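Return to Stock

The stores at Bullero closed to deliveries at the end of September and stayed closed until the count was finished. The count was done every year. It covered bolts, washers, hose, tape, gloves, lamps and thread, and the stores clerk had done it for long enough that the order of the shelves was also the order in which he remembered other things.

The notice was pinned inside the door. It was dated September 23, 2021, and it said that all part-used reels were to be rewound, weighed and entered, or else written off. The limit was given as 100 grams. Below that figure a reel was scrap. The notice did not say who had chosen the figure.

He started at Bay 10, which held the thread. Full reels came from Vonero in boxes and gave no trouble. A full reel had a label with a length on it, usually 800 metres, and the length could be copied into the book. Part-used reels had to be put on the scale with the weight of the empty reel taken off. The weight of an empty reel was written on a card taped to the scale. The card had been wrong once, for a whole winter, and every entry from that winter carried a small correction in red.

His wife had worked in the next building, in the mending room, until the mending room was shut. She had used most of what was in Bay 10. When the room was cleared, her reels came back to stores in a cardboard box with the flaps folded under each other. He had signed for the box as item 1301, put it on the lowest shelf and not opened it. At each count since then he had written "1301, one box, mixed" and moved on. The entry had never been queried.

The new notice did not allow for mixed boxes.

He lifted the box to the bench and undid the flaps. There were reels with the ends tucked in properly and reels with the ends loose. She had always tucked hers in. He could therefore divide the contents into what had been hers and what had been dropped in afterwards by whoever cleared the room. He made two rows. The first row took a few minutes. Each reel went on the scale, the figure went in the book, and the reel went into a clean tray with the label facing out.

The second row took the rest of the afternoon. Loose thread must be rewound under light tension, with the free hand acting as a guide. If the tension is too high the thread bites down between the lower turns and will jam when it is next drawn off. If it is too low the turns slide over each other at the flange. He had been taught this by her at their kitchen table, with a broom handle held across two chairs as a spindle. He had been slow at it, and she had gone on reading while he worked.

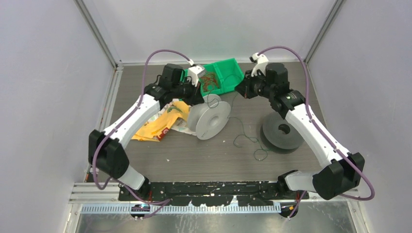
Thread kept on open reels will come off them sooner or later, and the clerk at Halvorsen, where Bullero sent its surplus, used to say that the only safe reel was an empty one. At the Halvorsen depot the winding table was never quite clear. A pale grey reel would be standing on its edge with dark green thread running off it, and the thread would wander across the grey top in small loops towards a second, darker reel lying flat with its hole uppermost. Behind them was the green crate with ribbed sides, and in the crate the brownish-orange stuff, thin as string and so tangled that it had been given up as separate lengths. He had asked once what the crate was entered as. It was entered as one crate.

He thought about that while he wound. There was one reel of dark green in the second row, badly slipped, with several turns caught under the flange. He freed them with a bent pin. The reel weighed 96 grams net. He wrote the figure down, took the reel off, let the scale settle to zero and weighed it again. It was still 96.

The write-off form was an Astix form in three parts, white, yellow and pink. The white part went to the office and the pink part stayed in the book. He filled in the bay, the item and the net weight. Under "reason" he wrote "below limit". Under "method of disposal" there were two boxes, one for skip and one for other, and he ticked other.

Then he tucked the end in, put the reel in his coat pocket, folded the empty cardboard box flat and went on to the washers.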